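4. Wear on the grey bins

4.1 Purpose of this part

The earlier chapters dealt with how small parts are received and labelled. This chapter looks at the containers themselves. The store uses one pattern of open grey bin throughout, bought from Koltard, and our supervisor asked whether the condition of the bins has any bearing on how easily the last few items are found and removed. We had 16 bins available for the whole of the project, four of them new and the rest taken from the shelves as they stood.

4.2 Method

Each bin was emptied, wiped with a damp cloth and left to dry overnight. The floor and the four walls were then graded separately on a scale from 0 (no marks) to 4 (marks across the whole surface). Two of us graded every bin without seeing the other's sheet. Where the grades differed by one, the higher was kept. Where they differed by more, the bin was graded again by both, which happened with the long walls more often than we expected.

Lighting was a nuisance. Under the ceiling lamps the floor of a bin can reflect strongly enough to hide fine scratches, and a grade given at the window bench was often one step higher than a grade given at the shelves. After the first week all grading was moved to the window bench. Grades from before the move were thrown away and are not in the appendix.

Bin contents were taken from the stock list kept in Feduvach, the store's own record system. The list gives 3848 picks for the graded bins over the term. It does not say which part of the bin an item was taken from, so any link between picks and the position of marks is our reading of it.

4.3 Results

Floors were worse than walls in every used bin. The sloping walls carry items down towards the floor, and the floor takes both the drop and the scraping as items are picked out. Upper walls were mostly clean. Marks on the floor tended to gather in patches — this was clearest in bins holding metal fittings, and hardly visible in those holding cloth or card.

The heaviest single case was the bin used for Matos brackets, with 122 picks in one week of December. Its floor was graded 4 and one short wall 3. The new bins stayed at 0 or 1 until the end.

Colour had an effect we had not planned to measure. Small items in a strong colour were found at once against the grey, even on a badly marked floor. Bare metal items were slower to find, and slower again where the floor was scratched. We did not time this properly and give no figures for it.

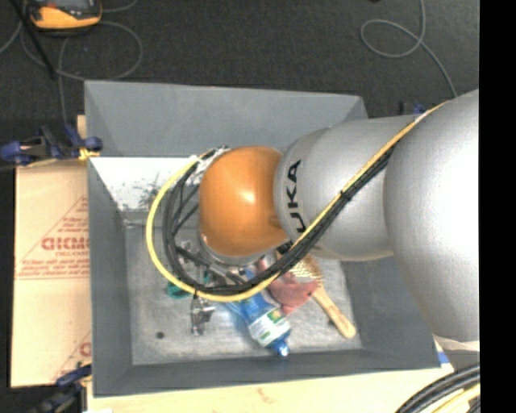
Page last changed: Sat 29 June

The teal-green item on the bin floor is of the easier kind, although very little of it shows past the yellow and black cables. The floor is lighter than the walls and scuffed, with dark speckles as well, and would not be graded 0.

4.4 Limits

The sample is small and all from one supplier. We also had no record of how old the used bins were — the Neta labels on the rims give a shelf position but no date. A bin may have been moved between shelves several times, and its marks may come from an earlier use.

4.5 Suggestions

Bins for metal fittings should be swapped with those for card once a year. A thin loose liner would protect the floor but would need to be held down at the corners, and we have not tested one. The grading sheet is in Appendix C, with the wording for each grade.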